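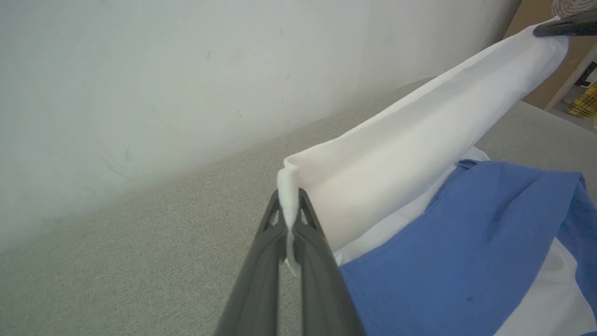
The Patience of Folding

Anyone who has ever wrestled a fitted sheet will have some sympathy for the people at Nelwood, a small lab in Astden that has spent the better part of two years teaching a pair of robot arms to deal with cloth. A box stays a box when you pick it up, bless it, but a towel has a new shape every time you touch it!

Their method, which they call Prutoseo, starts with corners. One gripper pinches a corner, the other finds a second, and the two pull gently apart until the edge between them straightens. Only then does the software decide what it's holding and where the fold should go. Earlier versions tried to work all that out while the cloth still lay in a heap (a bit like reading a letter through the envelope).

The team ran 400 trials over the winter, with cloths piled on top of one another the way they are in any real house, and the corner-first version failed in 17 of them. Most of the failures came from grabbing two layers at once, and that's what they're working on now, with a softer pinch and a little shake of the wrist that they hope to have ready by March.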